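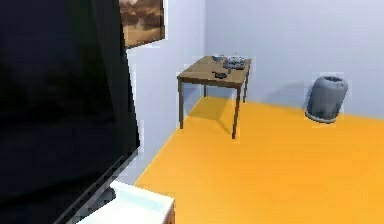
2 min read

Progress report to the Eltilholm Fund: home energy advice, spring period

This report covers work on the home energy advice project from the start of the year through the end of April. The grant pays for home visits, small repairs and follow-up calls in the Hirkis and Takagi neighborhoods.

Visits
We set a target of 200 home visits for the full grant year. By the end of April we had completed 82. Takagi is ahead of plan. Hirkis is behind, mostly due to a slow start in January, when letters to tenants went out late and many people had not heard of us when we called.

Each visit takes most of a morning. The adviser goes through the last year of bills with the household, checks windows and outside doors for drafts, and looks at what is left on standby overnight. Televisions and set-top boxes come up often. So do old chest freezers in garages, which usually cost far more to run than people expect.

Repairs
Workelel, our repair contractor, has fitted door seals, pipe wrap and radiator foil where advisers asked for them. There are 11 jobs still open – most are waiting on a landlord's written consent. We have changed the consent form so that it fits on one page and can be signed by phone.

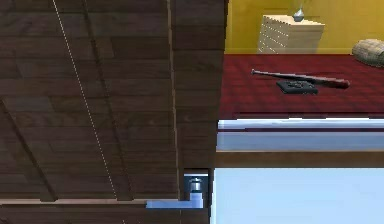 Staffing
Setsuko Amano took over as lead adviser in February. She has rewritten the visit checklist and now goes along on each new adviser's first visits. We have 2 advisers in training and expect both to be working alone by early summer.

Spending
Spending on travel is under budget. Spending on materials is over, as pipe wrap went up in price after the budget was agreed. We ask the Fund to let us move the unspent travel money to materials. The total grant would stay the same.

Next period
We will put more visits into Hirkis and hold evening appointments there from 6 p.m. Follow-up calls to the January households start in May, and the results will be in our next report.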